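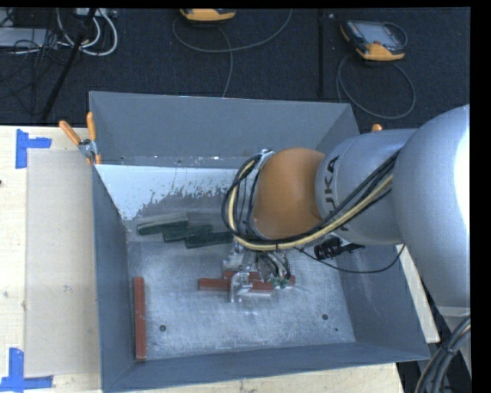

What do we mean when we say a children's program has a "curriculum"?

We mean a written plan, made before any scripts exist, that says what a child of a certain age might come away knowing, feeling or being able to do after watching. It can be a thick binder or a single sheet of paper. The writers work from it, the songwriters work from it, and if things go well the person choosing the wallpaper for the set has read it too.

Media and Early Childhood, Week 5 handout
Instructor: Yaryna Horobets

Hello again, everyone. I talked too fast on Tuesday, and several of you came up afterward to ask for the part about the Penurby project in writing, so I have put it all down, with a few things I skipped when we ran short of time.

Where the goals come from

Most teams start with a long wish list. Parents want the alphabet, teachers want children who can wait their turn, and the station would like something it can put in a press release. At Penurby, the small studio whose pilot we watched the first half of, the wish list for Kaltstead ran to 105 goals. I have seen the spreadsheet, and it is a wonderful, hopeless thing! You can't teach 105 goals in a season of eleven-minute episodes, and you would wear out the children if you tried. The team spent most of April cutting, and what they kept was a handful of goals about talking through a disagreement.

I want you to notice the wording they used. The early draft said "children will learn to be kind." The final one said "children will see a character say what she is upset about, in words, to the person she is upset with." The second one can be written into a scene. A writer can look at page six and say yes, there it is, or no, we lost it in the rewrite (which happens all the time, usually to make room for a chase).

The goal and the story

Elon, for those who missed class, is the badger who runs the ferry in Kaltstead. In the pilot his friend Kushnir, the heron, paints the ferry yellow as a surprise, and Elon hates it. The lesson sits inside that problem. If you took the lesson out, you would have no episode left, and that is a pretty good test to carry around with you. Try it on whatever you watched as a child. In a lot of older shows you'll find the story stops, somebody faces us and explains sharing, and then the story picks up again where it was. Children are polite about this, but they do look away.

There is a fair argument on the other side, and I don't want to rush past it. Turning to the viewer can work very well when the viewer is given something to do, such as answering a question or guessing what is in the sack. A good long pause helps here. Adults find these pauses painful, and new writers nearly always cut them too short.

Trying it out on real children

Penurby showed a rough version, with still drawings and temporary voices, to 200 children in preschools near the studio. Someone sat to the side and marked, every few seconds, whether each child's eyes were on the screen. Afterward the children were asked to tell the story back, using paper cutouts of the characters if they liked.

Attention stayed high through the painting scene and dropped during the apology. The retelling was more interesting. Plenty of children said Kushnir was "bad," and very few mentioned that he had meant the paint as a present. The writers had put his good intentions in one line of dialogue, spoken while a bucket was rolling down the dock, and of course everybody was watching the bucket. In the new version he says it twice, the second time with the bucket safely at rest.

Please keep attention and understanding apart in your papers. A child can stare at a screen with great devotion and take in nothing you planned, and another can be under the table with a cracker and repeat the whole plot.

Words to know for next week

Formative research: testing done while the program can still be changed.
Summative research: testing done once it is finished, to find out what viewers took from it.
Co-viewing: an adult watching along with the child, and ideally talking a little.
Distractor: something shown at the same time as the program, to see whether a child's eyes leave the screen.

For next time

Watch one episode of any program made for children under six, all the way through, credits included. Write over 300 words on a single goal you believe the makers had in mind, and point to the scene where you found it. If you can't find one, write about that, and be fair to the people who made it. Bring a printed copy, please — my eyes are not what they were — and we'll trade papers in pairs before we watch the second half of the pilot.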